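Jerlow Adds 30 Paper Pads to Its Spring Papercraft Line

CLOVTON, March: Jerlow, the scrapbooking and card making supplier, will begin shipping its spring papercraft line to independent craft stores this month. The line has 30 new pattered and solid paper pads, a set of matching envelopes and a revised version of the Penry scoring board.

The pads come in two sizes, 12 by 12 inches and 6 by 6 inches. All of the paper is acid free and lignin free. Patterned sheets are printed on one side, with a plain back that takes ink and glue. The solid sheets are heavier and are meant for card bases, boxes and album covers. 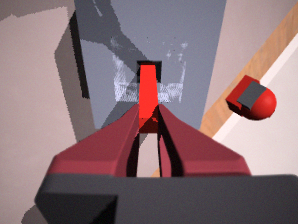
Computer rendering: two maroon fingers above a pale beige surface.

Gwawr Rowlands, who designed the patterned sheets, worked from old seed packets and wallpaper samples. "Customers kept asking for smaller prints," Rowlands said. "A big floral looks good on a full album page, but you lose most of it on a card front. Most of these patterns were drawn for the small pad first and then sized up."

The Penry scoring board now has deeper grooves and a raised stop along the left edge. A printed guide on the back gives fold positions for standard card sizes and for five gift box shapes. The earlier board will stay on sale while stock lasts, and the bone folder supplied with it fits the new grooves.

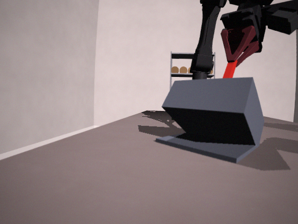 Stores that order the full line will also receive a folder of project sheets. Each sheet lists the papers used, the cutting measurements and the order of assembly. Retailers may copy the sheets for classes held in their own stores.

Jerlow is also bringing back its Idex divider tabs, which were dropped from the catalog last year. The tabs fit standard three-ring albums and can be written on with pencil or pigment pen.

"We had letters about the tabs," said Eifion Rowlands, who manages retail orders at Jerlow. "Stores that want them should add them to the spring order form, as they are not part of the full line package."

The first print run is limited to 4,000 pads. Orders will be filled in the order they are received, and a second run is planned for early summer.

Sample sheets and the spring order form are available to stores on request from the Jerlow trade desk in Clovton. The desk opens at 9 a.m.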